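Leave the top shelf empty

Every shop I've worked in had one shelf that was supposed to stay clear, and every shop lost it inside a month. I want to argue for that shelf. Quickly, I have parts to sort.

My case is simple. A part that comes off a car needs somewhere to land. Not its final home, just a landing spot. Take that away and it lands on the floor, or on top of another part, or on the bench where someone was about to work. Then you get the hunt. I spent 34 minutes last January looking for a bag of screws at Clodard — 34, I wrote it down — and they were under a fender liner.

Josué Pacheco, who taught me most of what I know about bodywork, disagrees. He says an empty shelf is rent you pay for nothing. Fill it, label it, move on. He ran the Zunier shop that way for years and never lost a bolt, so he says. 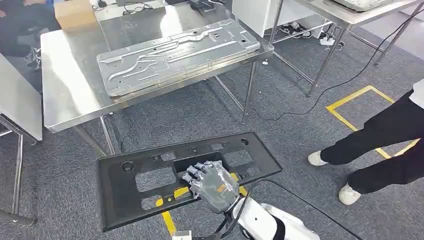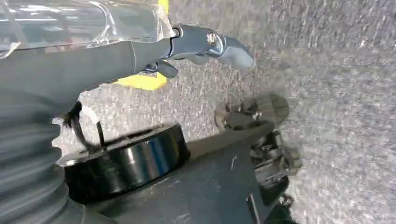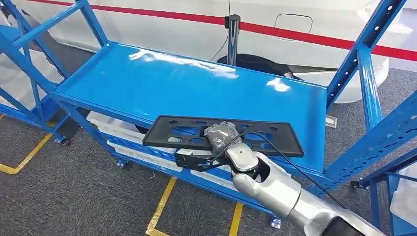
Last photo: blue rack, top shelf clear, bracket and its bag of hardware just over the front edge.

Look at that bag though. Small, clear, riding along with the part. Thats the other half of the argument. Hardware travels with the thing it belongs to, always. Not in a jar, not in your pocket. Clear bags too, so you can see what you've got without opening all of them.

And trays underneath. Stacked, fine, stack them. Lower tiers are for storage, storage can be tight. The top one is for work in progress and it should look a bit wasteful.

Tables I'm less strict about. One big panel per table is my limit. Two panels and somebody slides one under the other, and now you have a scratch and an arguement. Cables get coiled or they get hung up. I know, I know. Mine are a mess this week.

Josué priced a second rack for me once, through Dauda. 2,184 dollars with the trays. I said no, I'd sooner clear the one I have. Took me 2 evenings, most of it throwing out clips for cars I haven't seen in years.

He still thinks I'm wasting the space. He put his coffee on it Saturday — sorry, the other day — and I moved it.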